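Filed under: Home & Kitchen Tips > Easier on the Body
July 18, 2018 | by Kulsoom Baloch

Sore wrists and a kitchen that fights back. Been dealing with a cranky thumb joint since February, so these are the things that helped at my house. Not medical advice, if it's swollen or numb go get it looked at.

Jars first. Rubber glove, both hands, turn from the shoulder. Or run the lid under hot water for 30 seconds. Stop banging it on the counter.

Pulls and knobs next. Tiny round knobs are the worst because you have to pinch. Anything you can hook with four fingers is better. 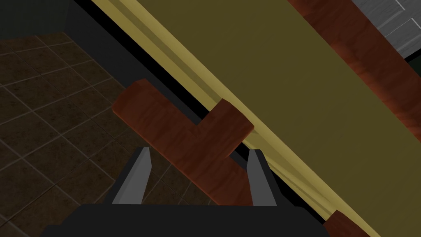 Wood piece on a yellow and dark gray object.

Can't swap the hardware? Loop a strip of old dish towel through the fridge handle and pull with your forearm. Ugly, works.

Heavy pots – don't carry them full. Put the empty pot on the stove, fill it with a pitcher. To drain pasta use a basket insert or just scoop it out with a spider. My big pot holds way more then I should be lifting anyway.
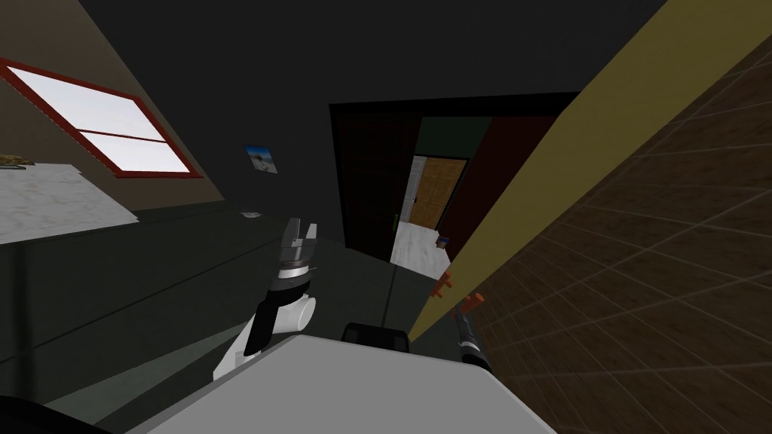 White robot arm, gripper pointing up.

Knives. A dull one makes you squeeze harder. Sharpen it. Put a damp cloth under the board so your other hand isn't holding everything still.

Fat handles are easier than skinny ones. Foam pipe insulation from the hardware store, cut to length, slide it over the peeler and the whisk. Take it off before you wash up, it stays soggy forever. 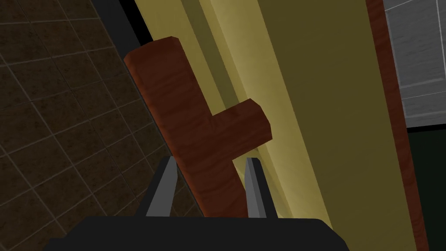
Same trick on a broom or a paint brush. Wrap with a bit of tape if it spins.

Move the stuff you use daily to between hip and shoulder height. Plates, coffee, the good skillet. Holiday platters can go up top, you only need those twice a year.

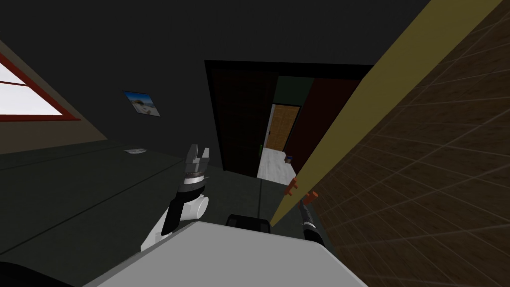

Chopping, break it up. Do the onions, put the knife down, shake out your hands, load a few dishes, come back. Frozen chopped onions are fine too – buy the big bag.

Scrubbing pans: soak overnight, flat plastic scraper in the morning. Takes a minute and no death grip on the spnge.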